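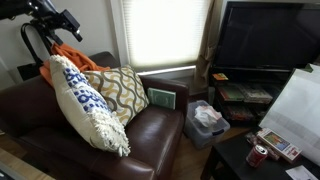
**Jerkholm brings robot arms to furnished rental turnovers in Narnivport**

NARNIVPORT, July – Jerkholm, which cleans and resets furnished apartments between tenants, has started using robot arms for part of its living room work. The arms handle pillows, throws and other soft items. Staff continue to do the kitchens, the bathrooms and the final check.

The company looks after 2,147 apartments and employs 25 people on its Narnivport crews. Last year it completed more than 4,000 turnovers.

"Resetting a sofa is easy once. Our people do it all day, bending over low seats, and they told us it was the part of the shift they wanted help with," said Dela Sarpong, operations manager at Jerkholm. "No jobs are being cut. The hours go into inspection and repairs, which we've been short on."

The software comes from Yakubu, a Narnivport firm. Crew members guide an arm through a task, and the recorded movements are used to train it. Fringe, tassels and thick covers have taken the most practice.

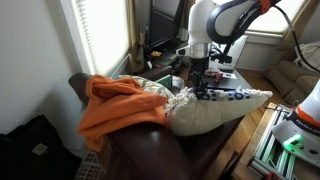

*A robot arm grips the top edge of a fringed pillow on a brown leather couch.*

Each crew using the system now works in pairs. One person stays with the arms and can stop them at any time, while the other works in the remaining rooms. Crew members who complete the operator course, which takes two weeks, move up one pay grade.

"I was doubtful, and I still straighten a pillow now and then," said Mohammed-Awal Bonsu, a crew lead who took the first course. "But my back is better at the end of the day, and I get to fix things I used to only write down."

Jerkholm plans to offer the course next to its crews in Kestby. Apartment owners may ask for a turnover without robots at the same price.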